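Cell notebook, Stundness teardown bench
Feb 22, 2025
Entry: P. Dobson

Finger change and re-teach on the card extraction arm

Reason for work: the pull routine has been faulting on grip loss since the last batch of towers. Log shows 4 faults in 87 pulls, all on cards with a heatsink and fan shroud. Bare cards run clean. Suspected finger pads first, then the tool offset.

1. Lockout and inspection

Arm parked at service pose, air off, controller in manual. Took both fingers off. Left pad glazed along the lower third. Right pad fine. Finger screws were at the right torque except the outer one on the left finger, which turned by hand. No thread damage. Cleaned, thread locker, back in. Marked all heads with paint pen so movement will show at the next check.

Wrist camera lens wiped. Cable strain relief has a nick in the jacket about a hand's width back from the connector. Taped for now. Order a replacement from Zinchenko, same part as in November.

2. Pads

New pads from the Usovard kit, the softer grade. Old pads bagged and labeled, in the drawer under the controller. The kit sheet says to let the adhesive sit overnight. I gave it the lunch break with a clamp on, so treat today's numbers as provisional and recheck Monday.

3. Offset and re-teach

Ran the four-point tool calibration twice. The Z value had drifted, X and Y were within limits. Saved as a new tool frame. Old frame kept in the controller under its date; do not delete it until the new one has a week on it.

Re-taught the grip pose on a tower with the CPU socket empty and the card standing in the board. The old pose closed too near the shroud. The new one comes straight down with a finger on each side of the card and keeps both arm links off the memory slots. Approach speed stays at the slow setting until the fingers are closed.

Clearance to watch is on the power supply side, where the left link comes in at an angle. Case held by hand at the corner during jogging, enable switch in the other hand. Clamp plate goes back on before anything runs in auto.

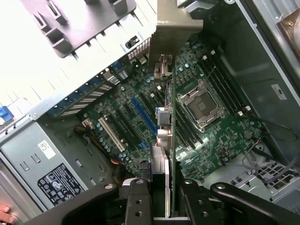
4. Force limits

Closing force set to 584 on the controller scale. It was 700, which I think someone raised to mask the glazed pad. At 700 the shroud flexes. At 584 a bare card holds through the wiggle move without slipping. Have not tried lower.

Retention clip release is still a manual step. The Tastine script assumes the clip is open and does not check. Added an operator prompt before the descent. A real check would need a look from the wrist camera at the bracket end of the card, and the light there is uneven because the white plastic inside the case throws glare. Leave for later.

5. Test pulls

Manual mode, single step, ten cards. No grip loss. One pull stopped on lateral force: slot latch not fully released, so the stop was correct. Reset and repeated, fine.

Auto mode not tested. Interlock on the left door is reading intermittent and I did not want to chase two things at once.

Open items
- Recheck pad adhesion and paint marks before first run Monday
- Door interlock, left side: swap the switch, then check the wiring
- Strain relief from Zinchenko
- Update the setup sheet with the new closing force and tool frame
- Spare left finger: one in stock, order another

Cell left in manual, tag on the controller. Do not clear the tag without reading section 5.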